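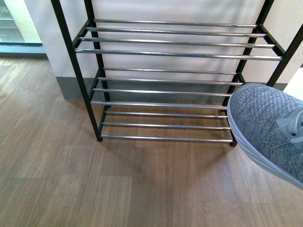
Slanted rods on a shoe rack - yes or no?
September 30, 2024

celwood_781: Got the Fivik rack for the hallway and I'm torn. Small heels drop between the bars if you're careless, but sweeping under it is SO easy.
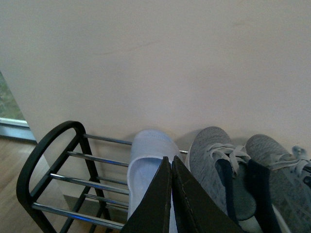

Slipper and sneakers sharing a shelf

mudroom2: No from me. Solid shelves or nothing. Rods leave dents in soft soles.

celwood_781: Mine don't get dents! And grit falls through to the floor, so I'm not wiping shelves every weekend

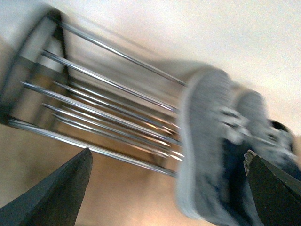
and I can shove shoes in toe first without looking. My old Vekov had flat boards and it was always filthy.

mudroom2: So put a mat on it - two minutes with a rag. I still say boards.

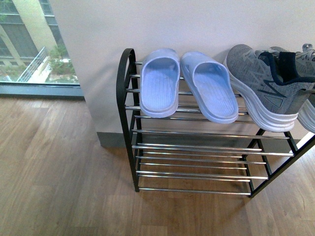 Reply from shawkyfan: Team rods, but heels toward you, toes to the wall. Boots go elsewhere come October.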